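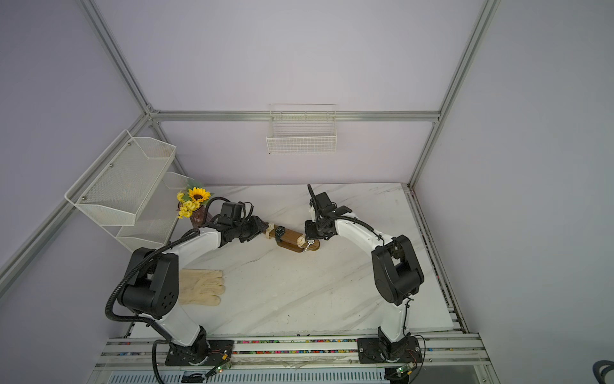 A brown wooden watch stand on a marble-patterned surface.

Small Repairs Deserve a Place in Public Policy
By Imani Simiyu
Sunday, October 13, 2024

The town council of Dongate will soon decide whether to renew the lease on the Atar Street repair rooms. The rent is modest, and the rooms serve watch menders, shoe menders and a woman who rebuilds sewing machines. The council's finance office has recommended that the lease lapse in January and that the space be offered at the market rate. This newspaper's readers should ask their representatives to vote against that recommendation.

The case for the market rate is easy to state. Public buildings cost money to heat and insure, and a town that charges too little in one place must charge more in another. The finance office puts the yearly difference at 11 percent of what the building could earn. That figure is fair as far as it goes. It leaves out what residents would spend replacing goods that are now repaired a short walk from the bus station.

A mechanical watch is a useful test. Most faults in an older watch are dirt, dried oil or a worn gasket. A trained person can correct them in an afternoon. When no such person can be found within 30 miles, the watch goes into a drawer, and in time the drawer is emptied. The same is true of lamps, coats and kettles. The knowledge goes as well, and it returns slowly. Wahyudi Ginting, who has mended watches on Atar Street for 16 years, has trained two apprentices in that time. Both now work in other towns, where they were offered benches at a price they could pay. 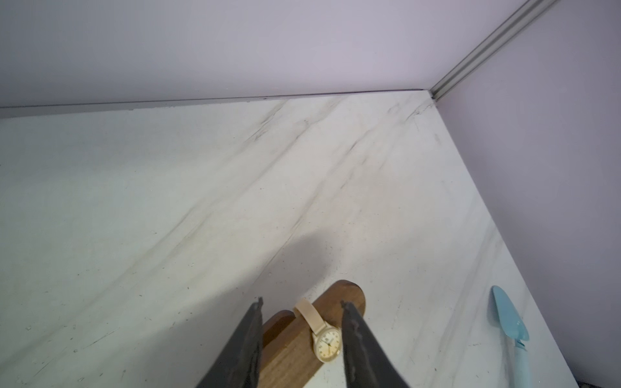 Would a private landlord offer the menders similar terms?
The two landlords who own suitable ground-floor space in the center of town have both said they would require a full commercial lease of at least five years.

It has been argued that repair is a hobby for those who own fine things. The record of the rooms suggests otherwise. By the tenants' own count, some 70 percent of the work brought in last year was clothing and footwear, much of it children's. Families who bring in a pair of school shoes in September are not collectors.

The council has other choices before it. Yanti Ngau, who represents the east ward, has proposed a lease with rent that rises by small steps and a duty on each tenant to take a learner. Her proposal would narrow the gap the finance office has identified while keeping the doors open. It should be placed on the agenda in full and debated in public session. Residents who wish to speak may register with the town clerk until noon on the day of the meeting.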